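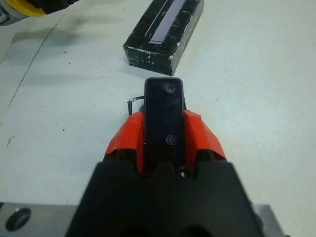
Skukasero sets aside money for two more robot arms, and a good deal of tape

The repair and reuse shop at Skukasero has settled its equipment plan for the coming year, and anyone who has stopped by the sorting room lately will be glad to hear that the robot work is staying. The plan pays for two more arms to join the one already on the bench, along with spare grippers, cables, replacement finger pads and a proper set of shelves, which people in the back have been asking for since before the move.

Tülin Kaplan, who put the plan together over most of the winter, said the hardest part was working out what an arm costs once it is in the building and earning its keep. The price on the quote is one thing. Then come the mounts, the wrist cameras, the small parts that wear, and the hours somebody spends setting it all up and then setting it up again after the table gets bumped.

"I had a very nice spreadsheet in January," Kaplan said. "By the time Robel had finished adding lines to it, it was a much longer spreadsheet, and I have to say a much better one."

Robel Gebremichael looks after the bench day to day. His additions were mostly small things, and he is cheerful about defending every one of them. Finger pads are down for $19 each, and he wants a full drawer of them. Spare camera cables are in there too, as is a yearly allowance of $739 for screws, tape, cleaning supplies and whatever else runs out in the middle of a job (he has learned the hard way that something always does).

The shop handles used electronics and household goods, and the arms are meant to help with picking up boxed and cased items from a flat table and turning them so that labels can be read. Many of those items come in scratched and worn, with print that is hard to make out even for a person holding the thing up to a window. Gebremichael says he would sooner practice on those than on shiny new boxes, seeing as the shiny new ones are not what people drop off.

Three suppliers were asked for prices. Drallus had the lowest figure for the arms themselves but charged separately for training, and Avcı could not promise delivery before fall. The shop went with Rirkora, whose offer included setup, a day of training for everyone on the floor, and a service visit halfway through the year. Grippers and wrist cameras come to $2,892 for the pair of new stations. The arms will be leased, with the option to buy them at the end of the second year if everybody is still happy.

Lâm Lưu, who runs the front counter and had her doubts when the first arm came in, asked that some of the money go toward lighting and a second worktable, and she got both. She also asked for the training day to be held in the morning, before the drop-off line gets long, and she got that as well.

The new stations should be in place by early summer. Until then the shop will keep testing on the one arm it has, and regular customers are welcome to bring in old boxed electronics for the practice pile. Gebremichael would like to have 200 different items on hand before the training day. Drop-offs for the pile can be left at the side door until four in the afternoon.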